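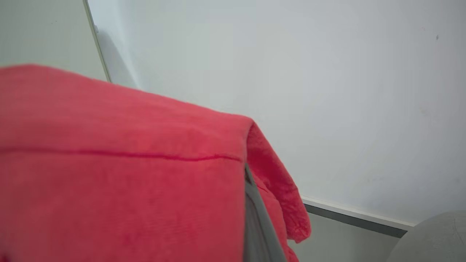

Is a folding drying rack worth it if you already own a dryer?
Depends what you wash. If half your laundry is sweaters, gym stuff and towels you want to keep nice, it earns its floor space inside a month. If it's all socks and sheets, keep your money.

Okay so. The Batholm Fold-Flat rack, $60 at the hardware place near me, $38 if you catch the October sale, which I did not. Been using it since spring. Two adults, one kid, one dryer that eats elastic. Quick version: good rack, annoying feet, buy it on sale.

Setup is nothing. Out of the box, wings up, done. No tools, one sheet of paper with drawings on it. The wings click into place and it's a real click, you hear it from the hall. My old one had a wire hook that slid off whenever you hung jeans on one side. Three times in one winter the whole lot went on the floor. Hasn't happened once with the Batholm, and I load it badly on purpose now just to see.

Rail spacing is the best thing about it. Wide enough that a folded-over towel doesn't touch the next one. That's the whole game with air drying and so many racks get it wrong – they cram in extra rails so the box can say more hanging length, and then you have to skip every other rail anyway. Thick hoodies still need two rails, hood over one, body over the other. Same as any rack. 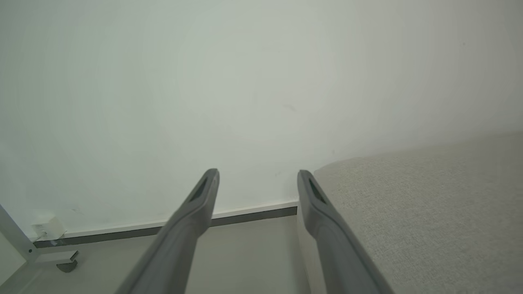
Plain white wall, soft light.

Where you put it matters more than which one you buy. I started with mine pushed up tight to the wall in the back bedroom, and the side facing the wall was always damp the next morning. Pulled it out a forearm's length and it was fine. Door open, fan on low if you've got one. My neighbor Remedios Soriano keeps hers in the bathtub, which solves drips but her bathroom has no window and her stuff takes forever. We argue about this.

Drying times, since people always ask. T-shirts hung at bedtime are ready by breakfast. Jeans need a full day, the waistband always last. Bath towels, a day and a bit, flip them once. Wool sweater laid flat across the wings, a day and a half and don't rush it. All indoors, no heat under it. Your house will be different, mine is dry.

Things I don't like. The feet! Hard little caps, and they skate on smooth floors. Load one side first and the thing creeps away from you. I stuck felt pads on, pads fell off, I now use a bath mat under it and feel like an idiot. Second, the coating on the top rail has a chip where I knocked it on the door frame, and I don't hang anything white there anymore. No rust yet but I'm watching it. Third, folded flat it doesn't stand up on it's own. It leans. It slides. It lives behind the door, and the door doesn't open all the way now.

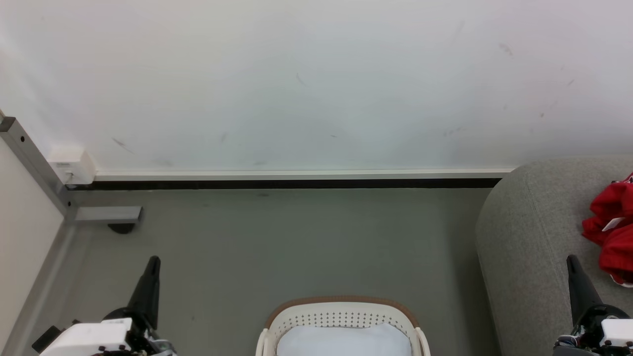 5 min read

Compared it with two others because Cameron Baxter at work wouldn't stop going on about his.

The Sirnmont tower. Tall, narrow, wheels. Takes up less floor and it's great for kid clothes and underwear. Useless for anything long, a pair of adult pants touches the tier below and just stays wet at the hem. Wheels are plastic and one of Cameron's has gone already. He says it's fine. It leans like a tired horse.

The Niskanen wall rack. Screws to the wall, pulls out like an accordion. Really nice piece of kit, and the only one of the three you could leave up when company comes over. But it holds one small load, if that, and you need studs or good anchors. Borrowed Thitima Tanasarn's laundry room for a Sunday afternoon to try hers. She loves it. She also lives alone and owns maybe four shirts. If you rent, forget it.

Batholm wins for a family. Sirnmont for a tiny apartment. Niskanen if you own the wall.

A few habits that helped, whatever rack you end up with. Extra spin before you hang, every time, makes more differnce than anything else I tried. Snap shirts hard before they go up and you can skip ironing most of them. Heavy stuff low and in the middle. Wash reds on their own the first few times, and for goodness sake don't drape them over pale things while they're still wet – I have a pink pillowcase now. Towels come off stiff, so five minutes in the dryer on no heat after and they soften right up.

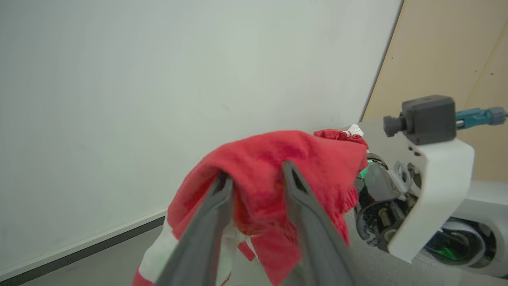

Red and soft, all in a heap. Shake it out first or the creases dry in.

Reviews online are all over the place, by the way. The store page has 3000 of them and the bad ones are mostly people who got a bent wing in the box. Mine was straight. Nobuhle Sithole, who does the returns desk at my store, swapped one for the guy ahead of me without even asking for the receipt, so check before you toss the cardboard.

Would I buy it again? At 38 yes, no question. At 60 I'd grumble and probably still do it. Minus one star for the feet. Four out of five.

Update – second bath mat. The first one slid too.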